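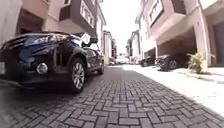

How to Watch a Street Robot Demo Without Being Sold One

Open days for sidewalk and delivery robots follow a script, and the script was written by the seller. I went to the Dakow one on 13th October, on a residential lane paved in brick. Do this before you believe anything.

Step 1. Get the route early and walk it yourself. Note parked cars, curbs, and where sun gives way to shade. Glare and hard shadow are where I'd expect a low camera to struggle.

Step 2. Ask who is holding the remote. At Dakow the answer changed twice in 5 minutes. "Supervised autonomy" can mean a man with a joystick.

Step 3. Ask for a second run, in the other direction. If they say the battery needs a rest, write that down.

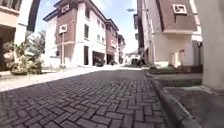 Words: Areti Sotiropoulos
Filed under: Demos, Buying Advice

Step 4. Ask to see the live feed, then ask what the software does with it. A sharp view of pavers proves the camera works. I wanted to know what it makes of a dark patch on the road, and got a brochure.

Step 5. Question the big number. Dakow's was 1,749 completed trips. Spyros Sarantis, who ran the tour, couldn't tell me how many needed a human to step in. Ask for that figure in writing. I'm still waiting for mine.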